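Vokska opened its workshop in Sestach to neighbours and school groups on 2024-11-23, and 121 people came through the door. Plenty of them stayed for a second go at the front of the queue!

The big draw was the two-armed robot and its bright blue cloth. Dace Bite ran the demonstration and took questions from children and grandparents alike — the best came from a girl of 11, who asked if it could do her school shirts.
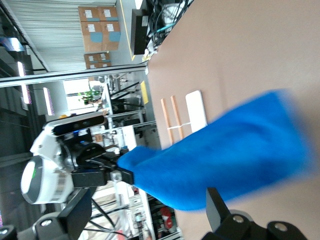
## Next visit

The doors open again in March, with 16 places in each group. Nilton Cabrera is taking names at the front desk.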